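Sunden Catering Tables and Serving Bowls

Product group: Hall and canteen equipment
Supplied by: Barnasby Equipment Supply
Order reference: 541

The Sunden range has been developed for community halls, schools, residential homes and small canteens which require furniture that can be set out and put away by one member of staff. The range consists of a folding table in two lengths, a stacking bench and a set of serving bowls. All items may be ordered separately.

The Sunden table is supplied with a sealed top and a folding steel underframe. The legs lock in the open position and are released by a single lever at each end. Adjustable feet are fitted as standard, and allow the table to stand level on older floors. The longer table seats 8 persons and the shorter table seats six. Both are delivered fully assembled.

Serving bowls are available in several sizes and colours, and may be mixed freely within one order. Customers who already hold bowls from an earlier delivery should note that glaze colours may vary slightly between batches - samples can be sent on request before an order is confirmed.

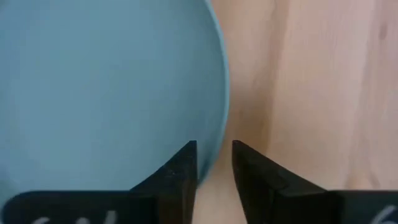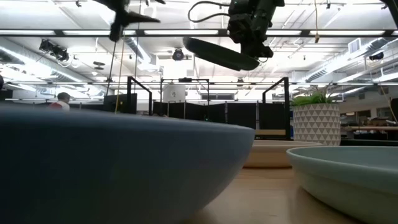
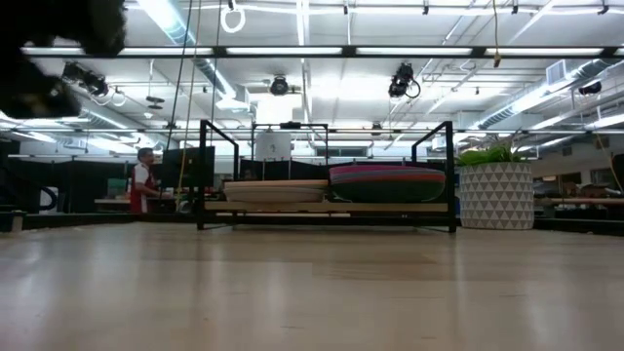 Barnasby, Jun 10, 2020

Revised terms for the Sunden range

The following terms replace those issued in March and apply to all new orders. Orders already confirmed will be completed at the earlier price.

Minimum order
Tables and benches may be ordered singly. Bowls are supplied in cartons of 20, and a carton may contain up to four colours. Part cartons cannot be supplied.

Delivery
Delivery is free of charge within 200 miles of the Barnasby depot. Beyond that distance, carriage is quoted separately and is shown on the written quotation. Goods are delivered to the ground floor only. Where access is by steps, or where a vehicle cannot stop near the entrance, the customer is asked to state this when ordering.

Installation
No installation is required. Customers purchasing the Zikum storage trolley should allow for a short period of assembly; the necessary tools are included in the carton. The trolley holds the folded tables upright and passes through a standard single doorway.

Care and cleaning
Table tops should be wiped with a damp cloth and a mild detergent, then dried. Abrasive pads and bleach will damage the seal and are not covered by the guarantee. Bowls may be washed by hand or by machine. They are not suitable for use in an oven or over a direct flame.

Guarantee
Underframes are guaranteed for five years and table tops for two. The guarantee does not extend to tables stored out of doors or used as staging. Replacement feet, levers and end caps are held in stock and are normally dispatched within three working days.

Related products
Sampaio stacking bench, long and short
Zikum storage trolley
Table top edging strip, supplied by the metre

Requests for quotations should be made in writing and should give the order reference, the quantity required and the full delivery address. Quotations remain valid for 30 days from the date of issue - after this period a new quotation must be requested.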